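Home > Handheld Grippers > Spares and Service > Beltix Finger Service Kit

Beltix Finger Service Kit for the Halis Handheld Gripper
Part no. 773
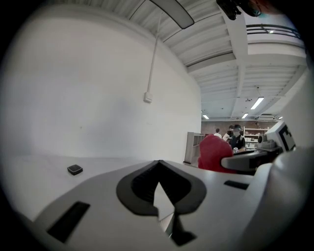

What the kit is for

The Beltix kit covers routine replacement of the finger tips and pivot parts on the Halis handheld gripper. It fits the standard white housing. If you run the older Prantl housing, order part no. 668 instead. The pivot pins are a different length and the two kits do not mix.

In the box

2 molded finger tips
2 pivot pins with clips
4 nylon washers
1 sheet of printed square markers, self-adhesive
1 hex key
Fitting card

When to change the tips

We suggest a new set every 300 hours of use, or sooner if a soft item such as cloth starts to slide when you lift it. Worn tips go shiny along the inside edge before they lose grip.

Fitting

Close the fingers fully and lock the trigger. Push out the old pin from the marker side. Slide the new tip on with one washer above and one below, then press the pin home until the clip seats. Do the second finger the same way. Open and close the gripper ten times by hand - it should move freely with no click at the end of travel.

Leave the square marker alone if it is clean and flat. A lifted corner is enough to upset tracking, so replace it from the sheet if you find one. Wipe the mount with alcohol first and let it dry.

Run the finger calibration again after any tip change. Old values will read as partly open when the gripper is shut.

Care

Wipe the housing with a damp cloth. No solvents on the plastic. Blow dust out of the slots with low-pressure air and keep the nozzle away from the lens.

Ordering

Kits ship from Ivengate. For five or more, or for the bench fixture (part no. 484), write to Lina Khoury in parts. Repair bookings go to Geert Jacobs - please include the serial number and a short note on the fault.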